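Esben Vídalín
PhD student, sidewalk robots and other slow vehicles

1/ Our paper on crosswalk alignment for small delivery robots is accepted, so I can finally write a thread about it. It is joint work with Bijan Dehghan. I will try to keep it simple, and I will also tell you the part that did not work.

2/ The problem. A sidewalk robot comes to a corner and has to cross. GPS between tall buildings can be wrong by several meters. The map says "crosswalk is here", but the robot needs to know its heading to within a few degrees, or it will drift out of the stripes before it reaches the other curb.

3/ People usually train a network to segment the stripes and then fit a line. This is fine when the paint is fresh. With worn paint, the mask breaks into small islands and the fitted line starts to jump from one moment to the next.

4/ Our idea is quite old-fashioned. All the bars of a crosswalk are parallel on the ground, so their edges must meet at one vanishing point in the camera view. We let the network vote for this point directly, and we never ask it for a clean mask. We call the method Zerkham.

5/ Every small piece of paint edge gives one vote, with a weight. A broken edge still votes, only with less weight. So half a stripe is not useless any more.

6/ For training and for the first tests we used simulation. We built a town, Danonau, with 61 crossings. In each one we can change the paint wear, the sun and the camera height, and we know the true heading exactly. 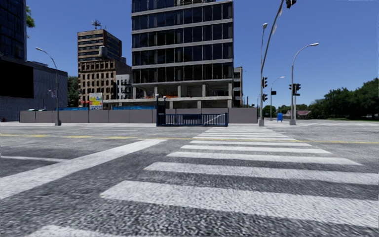 Simulated crossing in Danonau, worn paint, clear sky. The correct heading leads to the blue gate.

7/ I like this crossing because it has a trap in it. There is a long diagonal stripe on the left which belongs to the edge of another crossing, and the yellow center line runs across. Both are strong, straight edges, and both vote for a wrong direction.

8/ Our first version followed such stripes very happily. In the rendered crossings it chose the wrong crosswalk so often that Bijan asked me if I had mixed up the labels. I had not. I checked two times.

9/ The fix was to add a second vote, for the spacing. Bars of one crosswalk repeat at a regular distance on the ground. A single long stripe has no such rhythm, so its votes get a low weight. This was one evening of coding, after maybe two months of me trying to solve it with more data.

10/ Results in simulation: we held out 855 views from crossings the network had never seen. The median heading error went down from 4.1 to 1.3 degrees compared with our segmentation baseline. With fresh paint the two methods are almost equal. The difference comes nearly all from worn paint.

11/ Then the real robot. We used the Ikeo platform, which is slow and heavy but has a good camera mount. We recorded 222 real crossings on foot and by robot, in dry weather and in rain. Median error there was 2.2 degrees, with no training on real images.

12/ The part that did not work: wet asphalt at night. Reflections of street lamps make long bright lines on the ground, and these lines are also very straight. The spacing vote helps a little, but the error is too large to use. In the paper we report this in a separate table, please look at it before you put the method on your own robot.

13/ Another limit. We assume that the road is flat. Many roads are higher in the middle so that the rain can run off, and then the edges do not meet at one clean point. For wide streets you can see this in our error plots.

14/ A few people asked on the preprint why we did not simply use a bigger network. We did try, it is in the appendix. The bigger one was better on the mask and not better on the heading. I do not fully understand why, and I would be glad to hear ideas.

15/ Also a small warning about simulators, from my own experience. Our first renders had perfectly clean white paint, and every method looked excellent. Only when we added grain and wear to the texture did the baselines separate from each other. I lost most of January because of this.

16/ Code and the crossing scenes will be released together after the camera-ready version. The real recordings need more time, we must blur faces and license plates first.

17/ Many thanks to the people at Fallahi who lent us the second robot when the wheel motor of ours died - and to reviewer 2, who was strict but right about the baseline.

18/ Next I want to try crossings with a median island, where the robot has to stop in the middle and align again. If you have such a crossing near your lab and it is an ugly one, please send me a message.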